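Flendia presenta su nueva línea de bandejas para hostelería

Dunmore, 11 de agosto de 2018

Flendia incorpora a su catálogo una línea de bandejas de servicio con acabado imitación madera y borde elevado, pensada para cafeterías y comedores pequeños. La serie se vende en cajas de 20 unidades —también en lotes de 50 para distribuidores—.

«Nos pedían una bandeja que quedara bien con vajilla blanca», explica Harish Salian, responsable de producto.

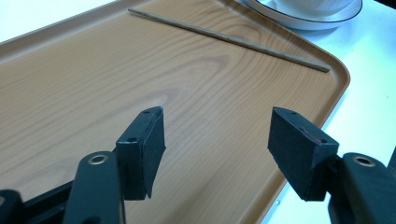
Los pedidos se admiten desde hoy a través de Namer. Contacto de prensa: Shirley Crabtree.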